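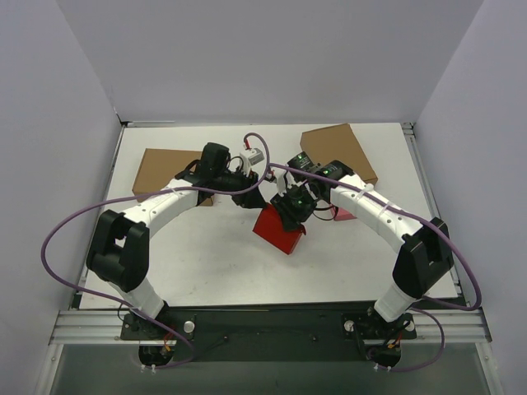 *the red box, mid-tilt, little flap out at the corner*

**1/** Hello from the tail end of July! A few of you asked how I'm getting on with the big box project, so pull up a chair, because I have opinions about cardboard now and you're all going to hear them.

**2/** If you're new: I'm sending out 14 parcels of my Wivilwood tea towels before I move to Plostine, and I wanted every one to go in a proper colored box, the kind you're a little sorry to throw away. I went back and forth between a mossy green and the red for two weeks. Red won, obviously. Look at it against all that white and gray!

**3/** The boxes come from a small shop called Paju and they arrive flat, which is lovely for storage and terrible for my patience. My first one had a corner so crooked my sister asked if I'd sat on it. (I had not sat on it. I had leaned on it.)

**4/** What I've learned about flaps – fold every crease back and forth before you tuck anything. Then do the small side flaps first and the long one last. Go the other way and one of the little ones always pokes out, and you'll be fishing for it with a butter knife at 11 at night.

**5/** Also, tilt the box while you're working on a corner! I spent ages hunched over with mine flat on the table. Tip it toward you and you can see the whole edge.

**6/** Tissue paper is next. I have cream and I have a pale pink from Virngate that might be too much with the red, or might be exactly enough – please vote in the replies, I truly can't decide and the tape is already out.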